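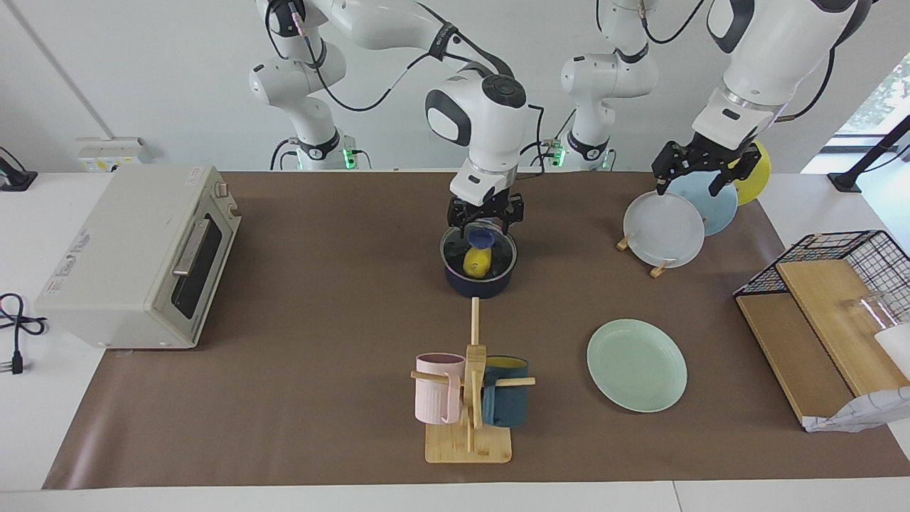

Print this page | E-mail this page

We use cookies to remember your settings and count visits. OK | More information

How Much Food Does Our Dining Hall Throw Away?
Student project report by Gadisa Teshome
Posted July 28, 2018

Background

I picked plate waste for my project after working the dish return at Mekonnen Hall during my first year. Trays came back with whole rolls on them, half bowls of rice, apples with one bite gone. The kitchen keeps records of what it cooks but not of what comes back, so there was no number to start from.

The question was simple: how much edible food is left on plates at dinner, and does serving size change it?

Method

I weighed plate waste at dinner on 6 weekdays in December, before the exam period. A table was set up next to the dish return with two tubs, one for food that could have been eaten and one for peels, bones, paper and tea bags. Students scraped their own plates. Drinks were poured out first and not weighed.

On the first three evenings the line served as usual. On the other three, the servers used a smaller spoon for rice, pasta and potatoes, and a sign said seconds were free. Seconds have always been free, but several people told me they didn't know that.

The tubs were weighed on the kitchen's own floor scale after the hall closed. Diners were counted from card swipes at the door. There were 1475 swipes over all the evenings together.

Results

With the usual spoon, the edible tub averaged 30 pounds a night more than with the smaller one. Most of the difference was starch. Meat and fish hardly changed, and salad went slightly up, maybe from people filling the space on the plate.

The worst single item was the baked potato. It comes in one size and the small spoon can't do anything about it. Bread was second. It sits in a basket at the end of the line, and people take it before they know how full they will be.

I also handed out a short survey. The most common reason for leaving food was "took too much," then "didn't like it," then "ran out of time." The last answer came mostly from people with an evening lab at the Saleck building, where the walk is long and the doors are locked on the hour.

Problems

The menu was not the same on both sets of evenings. Pasta night fell in the first half and soup night in the second, and soup leaves less behind whatever the spoon. A better test would run the same menu twice.

Some students skipped the scraping table and put their trays straight on the belt. I did not chase them. People may also have eaten more carefully with me standing there.

What I would suggest

Keep the smaller spoon and the sign. Cut baked potatoes in half before serving. Move the bread to the start of the line — or near the tables, so people can go back for it. The kitchen manager has agreed to try the potatoes.

Comments

Desetti: We did this at my old school and got rid of trays completely. People complained for a week and then stopped.

gekska_r: Did you weigh the peels tub too? Would like to see that number.

Gadisa Teshome: I did, it's in the appendix with the daily sheets. Ask at the department office for a copy.

hungry_junior: please don't touch the potatoes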